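From: Neelam Awasthi
To: Prollico testers
Subject: Re: Drurnus lip tint, wear times

On 31st October Noreen Cullinane wrote:
> Mine went patchy within 2 hours. Is it meant to be
> put on over balm? The leaflet only says "clean lips".

No balm. The tint is a water base, so oil underneath stops it gripping. Blot, apply one thin coat, leave it to set, then add the second. Done that way I get 6 hours from shade 20, less if I eat. 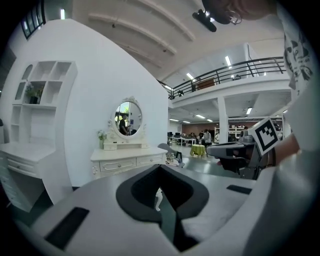
Gripper and curved white partition.

Shade 32 wears worse - it has more pigment and flakes at the inner lip. Yu-na reports the same with the August batch. Please give the batch code with any further results; it is on the crimp of the tube and also on the carton.

Neelam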